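The Long Table at Emlow

There is a stretch of road between Lambert and Emlow where the radio gives out, and if you grew up around there you know to start talking right about then, or to roll down the window and listen to the creek. I drove it again in April, on my way to a supper I had been hearing about for years and had somehow always missed. My aunt used to come home from it with her coat smelling of onions and her purse full of other people's recipes, and she never would say which of them she meant to try.

The Emlow supper began as a way to use up the last of the winter cellar. Potatoes with eyes on them, the soft end of the squash, jars of beans that had been pushed to the back shelf behind prettier jars. People carried it all down to the grange hall and cooked it together in whatever pots they had, and they liked it so much that the next spring they did it over again, and this time some of them bought fresh potatoes on purpose (there are still feelings about that).

Emlow has 490 people in it, and on the night I went the hall fed 145 of them at one table. I do mean one table. It is made of many, of course, pushed end to end down the middle of the room and around a corner and nearly out the side door, and the legs don't match and neither do the heights, so that a bowl of gravy passed down the line goes up a little hill and then down again. The tables get covered in paper from one end to the other, and by the time the pie comes out the children have drawn all over it and so have a fair number of the grown-ups. 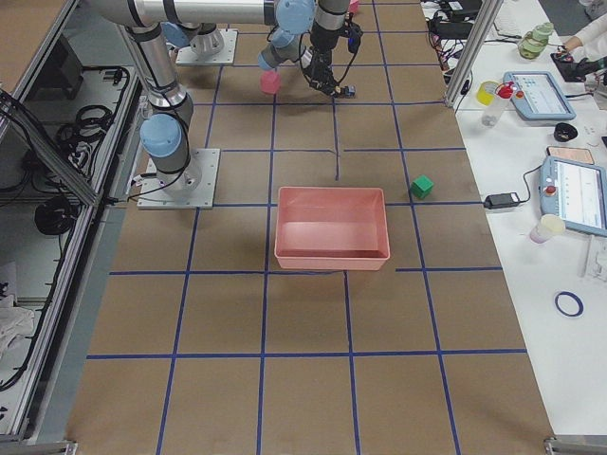 Page last changed: April, 4:15 p.m.

I got there early, thinking I might be useful, and was handed a peeler before I had my coat off. That's how you meet people in Emlow. I peeled next to a woman who had driven over from Zarnance, where the town supper stopped when the church sold its kitchen, and she told me she comes now for the noise. She lives in a quiet house and she likes it quiet, she said, but one night a year she wants to be interrupted in the middle of every sentence, and she was, mostly by me asking what to do with the peels.

What to do with the peels, for the record, is fry them. They went into a big black skillet with salt and a little vinegar, and the cooks ate them standing up before anybody out front knew they existed. I have made them at home three times since and they have been fine, a bit limp, missing something I suspect was lard.

The main dish is called wirkidus, and I could not get two people to agree on how it ought to be made or even where the name came from. It's a layered bake, potatoes and cabbage and smoked meat, with a crust of bread crumbs on top that you are supposed to crack with the back of your spoon. One family puts in caraway. Another family considers caraway the ruin of it, and the two families have sat across from each other for as long as my aunt could remember, trading spoonfuls and shaking their heads. I took a helping of each! I liked the caraway and kept my mouth shut.

Afterward everyone stays to wash up, with the good dish towels and the bad ones all going at once, and leftovers go home in whatever container is closest. Mine was an old ice cream tub with somebody's last name on the lid. I still have it on top of the refrigerator, and I'll be taking it back next spring with something in it, probably beans.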